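**Brusix build thread, January 2024**

Right, exams are marked, mocks are over, and the robotics club is back in the physics lab with the heating on. Time for a proper thread, as a few of you asked what we've been up to! (1/12)

Quick recap for new followers. I run the after-school club at Gavimbridge and this year's project is Brusix, an arm that has to learn household jobs by copying people. The one we picked is bed making, which the Year 12s voted for and I voted against. (2/12)

I wanted it to sort cutlery. Cutlery stays the same shape when you pick it up! A sheet is a different shape every single time you look at it, and the students think this is brilliant. I'm coming round. (3/12)

So before the arm does anything, a person has to do the job with a hand-held gripper, over and over, and we train on the recordings. Our target for the end of term is 600 good ones. By "good" I mean start to finish, no long pauses, no chatting to your brother halfway through. (4/12)

Tiburcio Jaramillo (Year 13, team lead, owner of the world's most detailed spreadsheet) has split the job into stages: find a corner, pinch it, pull it up to the head of the bed, let go, smooth. Letting go is harder than it sounds. People fling. (5/12)

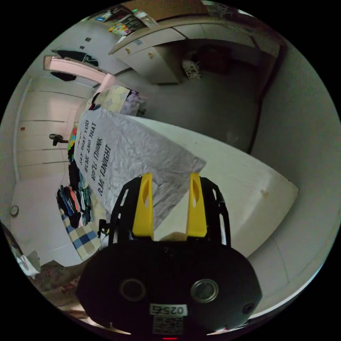

Do you need to be good at coding to join in with this part?

Patience matters far more at this stage, and a steady wrist helps. Two of our best recorders had never written a line of code before the autumn, and one of them has since started on Python because she wanted to see where her recordings went. (6/12)

Things we've learned so far, in no order: go slower than feels natural. Start with the fingers open. Don't tidy the sheet first, the mess is the useful bit! Crumpled, folded over, half on and half off, we want all of it, and plain sheets and printed ones too. (7/12)

First training run was on 1422 short clips cut from the early recordings, and the arm managed to take hold of a corner in 2 tries out of 20. I know how that looks on paper. The cheer when the first one lifted was heard in the drama studio, and they came to ask if we were all right. (8/12)

The other 18 were mostly pinching thin air just above the fabric. Tiburcio reckons the model is poor at judging height when the sheet and the mattress are both pale, so the next batch will have more variety in bedding. If it's still grabbing air after that, we look at the camera settings. (9/12)

Also, a big well done to the Year 9s, who have taken over labelling. They argued for a whole lunch break over whether a tug counts as a pull, and then wrote the rule down and stuck it above the bench, so now I have to follow it as well. (10/12)

Next up is the Kincaid schools' challenge at Brandodmont. Every team gets a bed, a sheet they've never seen and a fixed time slot. No restarts. We'll be bringing spare fingers, spare cables and a lot of biscuits, and I'd love to hear from any other school that's entering with cloth. (11/12)

If you teach and you're thinking of trying something like this, my messages are open and I'm happy to share our recording checklist and the labelling rules (tug debate included). Club is back on tomorrow after last lesson, and we're swapping the sheets over first thing. (12/12)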